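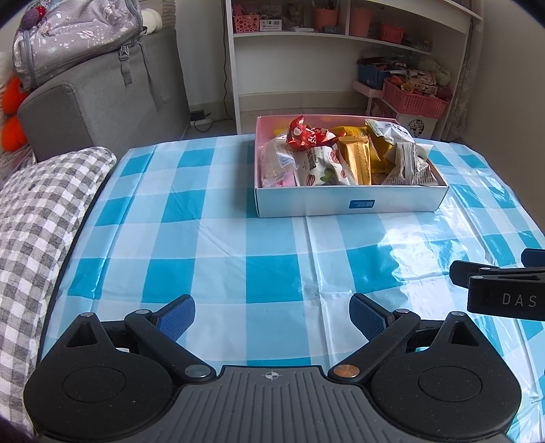

*Fig. 1. Open snack box on a wipe-clean cloth, sofa behind.*

## Session 2: mixed boxes, or how to pack snacks so they arrive as snacks

Right, carrying on from the flat goods session. I promised we'd get on to mixed boxes, and I've been looking forward to it because it's the bit of the course where everyone has opinions (and where I get through far too many biscuits).

A mixed box is any box where the packets don't match. Fig. 1 is a good one to keep beside you: a wrapped candy, a pastry packet, a gold and orange pack in the middle, a yellow bag behind that, a white plastic bag over on the right. They all want different things from you.

**Sort before you pack.** Tip everything out on the table and make two piles, things that squash and things that do the squashing. Pastry goes in the first pile, always. Crisps too. Boxed biscuits can go in the second, and so can boiled sweets if there's a decent bagful of them.

**Build from the middle.** I like to put the firmest rectangular pack in first and lean the others against it. You get a sort of spine, and the soft bags settle down either side. Last year's group tried starting at the corners and working inwards, and we had a lovely neat border with a hole in it!

**Bags of air.** Don't prick them. I know it's tempting. The air is doing your padding for you, so stand the bag up along a side and let it fill the gap.

**Labels.** Turn the fronts towards whoever opens the box. If you're packing for the Fesley stall this matters more than anything else on the page, as people choose with their eyes from the other side of the counter.

### The cloth

A checked plastic cloth is my favourite surface for this. Crumbs wipe straight off, and the squares are handy for lining up a box if you're fussy (I am). Smooth the creases out before you start or a small box will rock about while you fill it. Bags and coats go on the sofa, please, so we keep the table for packing.

### Weights, for the Brundero exercise

The limit is 2000 g with the box included. Most of our mixed boxes come in well under, and it's nearly always jars that push people over. Weigh the empty box first and write it down. A small card one is around 49 g on my kitchen scales.

### Before next time

- pack one mixed box at home, any snacks you like
- shut the lid, turn it on its side, open it again
- jot down what moved and what you'd put there instead
- bring the Kowalczyk sheet, we'll fill in the second column together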